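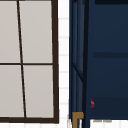

Page last changed: 16 March 2019

Open day at the Banow film store, Pretcombe

The Banow store opens its doors one afternoon a year, in November, the week after the Pretcombe festival closes. Places are free but have to be booked. There were 37 of us on the list this time and we were split into two groups at the gate. Mine started with the vaults, the other with the projection room at the Frimpong, the small cinema next door that belongs to the same trust.

The store holds 3644 reels. Most are festival prints that were never sent back, either because the distributor had closed or because return shipping cost more than the print was worth. The rest came from two regional cinemas that went digital and cleared out their booths. It is nearly all 35mm, with a few shelves of 16mm shorts at the far end.

We were asked to leave coats and bags in the corridor. The first vault is kept cool but not freezing, and the guide said ten minutes was enough for most visitors. Cans are stacked flat, never on edge, with a paper tag on each one giving title, reel number and the date it was last opened. Some of the tags went back to the nineties. A few cans had a red dot, which means vinegar syndrome has been found and the reel has to be kept apart from the others. There is a separate room for those and we did not go in. You could smell it from the door.

After that came the inspection bench. A reel is wound through by hand from one side to the other, and the person winding feels the edges for tears and bad splices. A reel of 1000 feet takes them most of an hour if it is in poor shape. We watched a splice being remade with tape and were allowed to hold a short strip of leader up to the light. I would have liked longer here. The group was large for the room and those at the back saw very little.

The Frimpong has 43 seats and two projectors, both working. The changeover was demonstrated twice, once with the lights up so that we could follow the cues. Then they ran the first reel of "Pruratance," which won the audience award at Pretcombe the year it was made and has not been shown much anywhere since. The print was scratched at the head and tail and had gone a little pink, but the sound was good. It stopped at the end of reel one, as the program had said it would. The full film is planned for next year's festival if the last reel can be repaired in time.

There was time for questions. Most were about scanning. The store has no scanner of its own and sends out a handful of titles a year, when there is a grant for it. Someone asked which titles go first and was told that it depends on condition and on whether the rights can be cleared – the second usually takes longer.

Practical notes: the train station is a 20-minute walk, uphill on the way there. The bus stops outside but had finished for the day by the time we came out. There is no café at the store. Wear something warm even if the weather is mild. The vault part involves one flight of stairs, and the Frimpong is on the level.

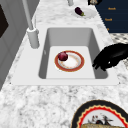
A reader who went with the other group writes that they saw the projectors first and had the bench almost to themselves at the end, so it may be worth asking for that order when booking. The same reader adds that "Pruratance" was run for them without the changeover demonstration, and that the second vault, closed to us, was open for a few minutes before they left.

Booking for this year's open day starts after the festival program is published. The list fills up quickly.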